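Two-finger chores

December 3, 2018

Every few months a relative sends me a video of a robot folding a towel and asks when they can buy one. I work on test fixtures for a living, most of it for small assembly shops, and I follow the manipulation literature closely enough to have an opinion. It is longer than fits in a text message, so it goes on the blog.

The short answer is that a machine can do a lot of individual chores badly and a few of them well, provided somebody sets up the table first. The long answer depends on what you count as a chore.

What counts

Take "put the picture back on the shelf." A person hears one task. A controller has at least the following: find the picture, decide which way it is facing, get a finger under an edge that sits flush on a flat surface, lift, change the grip without dropping it, find the easel leg on the back, swing the leg out, set the bottom edge down, and let go without tipping the whole thing over. The last step is the one I would bet against. Letting go sounds like the absence of work, but a light object with a narrow base will follow a sticky fingertip a few millimeters, and a few millimeters is enough.

The same breakdown works for most of what people do in a kitchen or at a bench. The gross motion is solved and has been for decades. An arm will go where it is told, 300 times in a row, and arrive at the same spot. The trouble is all in the last inch, where the object is not quite where the camera said, and in the moments where contact starts or stops.

Flat things on flat tables

A thin object lying flat is close to the worst case for a parallel gripper. The fingers close sideways, so they need two opposite sides to press on, and the object has to be narrower than the gripper opens. A mug is friendly. A sheet of paper is hopeless without a trick (drag it to the edge of the table, or use suction). A picture frame is somewhere in the middle. It has a border with some height to it, and pointed fingertips can sometimes get hold of that border, but the force has to be right. Squeeze too lightly and it slides out. Squeeze hard at a corner and it rotates about the contact point.

With two arms there are more options. One arm can brace while the other tips. One can hold while the other works the stand on the back. It also doubles the number of ways to collide, and the planner has to keep both elbows in mind as well as both hands.

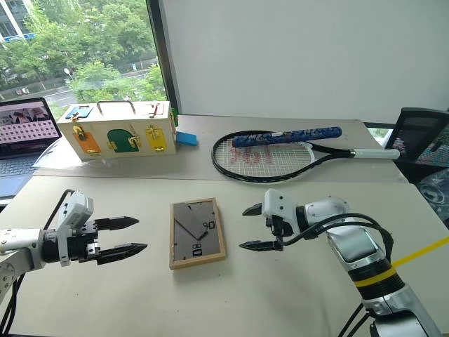
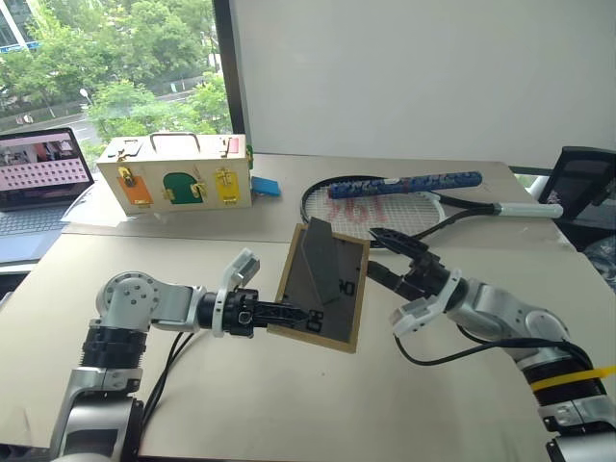
Two arms, one picture frame, and a latch box on the table behind.

People new to this tend to assume that vision is the bottleneck. Five years ago I would have agreed. Now I think detection is in decent shape for rigid objects in good light, and what is missing is touch. When you pick up a frame you know within a fraction of a second whether it is slipping, and you correct before you are aware of it. Most grippers in use today report finger position and motor current. You can infer contact from the current, crudely. You cannot infer the direction of a slip, and direction is what tells you how to fix it.

Latches

Latch boxes, the wooden kind sold for toddlers, are a good test object and I wish more groups published numbers on them. Each door has a different mechanism. Some hooks lift, some bolts slide, some hasps swing. The geometry is small relative to a typical fingertip, and the motion is constrained, so a position-controlled arm that is slightly off will fight the hardware. You need compliance, either in the wrist or in the control loop. A child gets through such a box by poking at it with no model of the mechanism at all. I find that more discouraging than any chess result is encouraging.

The shop floor has the same problem under other names. Connectors, spring clips, quarter-turn fasteners, lids with a tab. At one of my customers there is a station where a person seats a small cover over a housing and feels for a click. We looked at automating it in July. The pick was easy and the place was easy. Detecting the click reliably took longer than everything else combined, and the version we ended up with uses a dedicated fixture that would be useless for any other part.

That fixture is the reason I am skeptical when someone says the factory is already automated and the home is next. The factory is automated where the work was rearranged to suit the machine. Parts come in trays, trays come in a known orientation, and when the part changes an engineer is on site for a week. Take away the trays and the engineer and you have a home.

A small trial

I ran a comparison on my own bench this fall, with a used arm and a gripper I built up from a Gastau actuator and printed fingers. The planning side was Lirnow, which I like, mainly for the logging. The calibration target came from Filtus. None of this is a recommendation and I paid for all of it.

The task was to pick up a small flat frame lying face up, stand it on its easel leg, and release it. The leg was already out at the start, which is cheating, and I had propped one edge on a strip of foam so the fingers could get under it, which is also cheating. Over 200 attempts with the starting position varied by hand, the arm completed 49. I counted a success only if the frame was still standing when the arm had moved clear.

The failures sorted themselves into groups without much argument. The largest by a good margin was rotation in the grip during the lift. Next was tipping on release. Missed grasps were a distant third, which supports what I said above about vision. There were also 6 runs where the arm stopped for reasons I could not reproduce. I suspect a cable.

I then changed the fingertips from hard plastic to a ridged rubber pad. Rotation failures dropped sharply and release failures went up, since the rubber did not want to let go of the border. The total barely moved. I have a half-finished version with a hard tip and a soft inner pad, and will report on it if it survives.

A reader called Hsieh commented under my last post that a person could do the same task with chopsticks and that this proves the hand is not the limiting part. I half agree. Teleoperation results point the same way. Put a practiced human in control of two plain grippers and they will do jobs that no autonomous system using identical hardware can do. So the mechanics are good enough for more than we are getting out of them. But watch the person's face while they do it. They are slow, they are concentrating hard, and they use every visual cue available to make up for the feeling they do not have. It is a chore in the other sense of the word.

What I would expect and when

Vacuuming is done, within limits. Floor robots succeed because the task needs no grasping and tolerates missing a spot. I expect window and lawn machines to keep improving for the same reason.

Picking known, rigid, medium-size objects off a clear surface and putting them in a bin is close. In a warehouse I would call it a product already for a portion of the inventory. In a living room the clear surface is the hard part.

Anything with a sequence of contacts is further out: opening a latched door, reaching in, taking something out, closing it again. Each step may work most of the time, and the percentages multiply. Four steps at 90 percent each gives you 66 percent overall, and no one wants an appliance that fails a third of the time and leaves the result on the floor. Recovery would change that arithmetic. A system that notices the failure and tries again can live with a mediocre success rate per step. Very little of the published work measures recovery, and I would trade a lot of demo footage for one table of retry statistics.

Cloth, bags and cables I will not guess at.

On cost, the arms themselves are getting cheaper but a pair with grippers, cameras and a computer is still nowhere near appliance money, and that is before the table it is bolted to. The relative with the towel video has been told to keep folding.

Next post will be on cable routing along the forearm, where I have made every available mistake. If anyone has a strain relief that holds up past a few thousand wrist rotations, the comments are open.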